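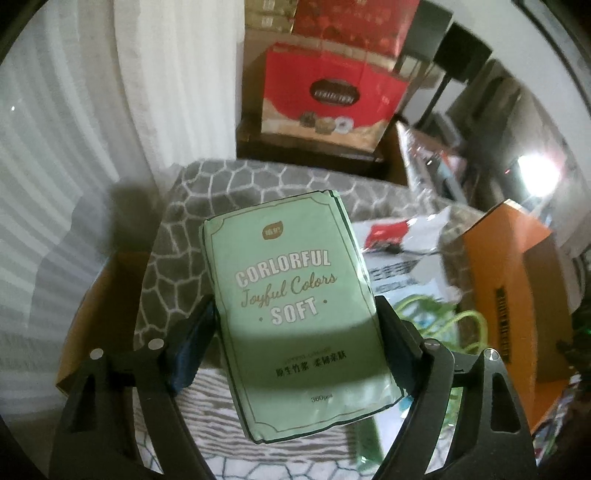
Why does paper lose most of its strength when it gets wet?

Paper is held together mainly by hydrogen bonds between neighbouring fibres, and water breaks these bonds by getting in between the fibres and bonding to them instead. A sheet with no treatment keeps only a small part of its dry strength once it is soaked.

Unit 4: Paper as a fibre material
Handout to go with lectures 7 and 8
Materials for Everyday Products, Utthorpe

Reading before lecture 8: chapter 5 of the course reader, up to the section on coatings. The part on printing inks can be skipped.

1. Where the fibres come from

Nearly all paper fibre is wood fibre. Softwoods such as spruce and pine give long fibres, usually between two and four millimetres. Hardwoods such as birch and eucalyptus give short fibres, about one millimetre. Long fibres make a sheet strong because each one crosses many others. Short fibres make it smoother and softer to the touch. Most products use a blend of the two, and the blend is one of the first things a mill decides.

Recycled fibre is shorter and stiffer than new fibre. Each time it is pulped and dried it loses some of its ability to swell, and this makes the bonding weaker. Mills often add new long fibre to make up for it.

2. Pulping

Mechanical pulping grinds the wood. The yield is high but the lignin stays in, so the paper yellows in light. Newsprint is the usual case.

Chemical pulping cooks the wood chips to dissolve the lignin. The yield is about half the dry weight of the wood. The fibres come out more flexible and bond better. The kraft process is the main one in use today.

Bleaching follows if a white product is wanted. Remember that bleaching a mechanical pulp changes the colour of the lignin but leaves most of it in place.

3. Forming the sheet

The pulp is thinned with a great deal of water, usually to less than one per cent fibre, and spread on a moving mesh. Water drains through and the fibres settle in a mat. More of them lie along the direction of travel than across it. This gives the sheet a grain, called the machine direction. Paper tears straighter along the machine direction and is stronger when pulled that way.

A simple test: cut two strips of the same size from one sheet, at right angles to each other. Hold both by one end. The strip cut across the grain droops more.

4. Creping

Tissue grades are dried on a large heated cylinder and scraped off with a blade. The blade pushes the sheet into very fine folds. The folds add stretch and bulk and lower the stiffness, and the sheet feels softer as a result. Creping also breaks some of the bonds between fibres, so there is always a trade between softness and strength. You will be asked to explain this trade in your own words.

5. Wet strength

Some products have to hold together when wet: kitchen towel, tea bags, banknotes, labels on bottles. A resin is added to the pulp before the sheet is formed. It cures in the heat of the dryer and makes links that water does not break easily. Toilet paper is made without a permanent resin of this kind so that it falls apart in the drain.

Wet strength is given as a percentage of dry strength. Worked case for the class: a strip breaks at 20 newtons dry and at 2 newtons wet. Its wet strength is 10 per cent, so it would be treated as an ordinary grade.

6. Grammage

Grammage is mass per unit area, in grams per square metre. To find it, weigh a piece of known area and divide. The practical uses sheets of 64 g/m² from Hendwood. Check the label on the ream before you start, as there is a heavier stock on the same shelf.

Paper takes up moisture from the air, and this changes its mass. Leave samples in the test room overnight before weighing.

Practical

Work in pairs. Cut ten strips in each direction, 15 mm wide. Test half of them dry. Soak the rest for 60 seconds, blot once on each side and test straight away. Use the Van Loon tester by the window and set it back to zero after every strip. Throw out any result where the strip breaks at the clamp.

Write-ups are due on 14th June. Include your raw readings, a table of means and one paragraph on grain direction. Resits are in September.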